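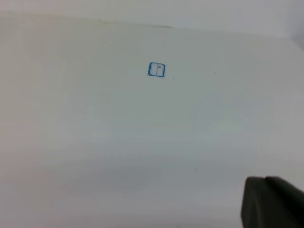

Conflict of Interest Disclosure in Municipal Contracting
Speaker notes, Culholm session

Slide 1. Welcome members on behalf of the Office of Public Integrity. State that the session covers disclosure by elected officials and senior staff, and that pending complaints will not be discussed.

Slide 2. Summarize the present rule. An official who holds a financial interest in a bidder must file within 90 days of taking office. Note that gifts of travel and lodging fall under a separate section.

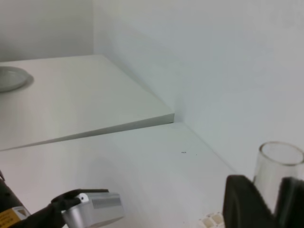
Prepared by the Office of Public Integrity, City of Culholm
February 26, 2026

Slide 3. Review of filings. The office examined 192 statements. Four were returned as incomplete, and two of those concerned the Grulcombe road contract. Pause for questions from the floor.

Slide 4. Proposed changes. Filings would be posted on the Usex portal, and campaign donors seeking city work would be listed by contract. Refer members to the Bangera ordinance, copied in the handout.

Slide 5. Next steps. Written comments are accepted through the end of March. The draft then goes to the full council for a first reading.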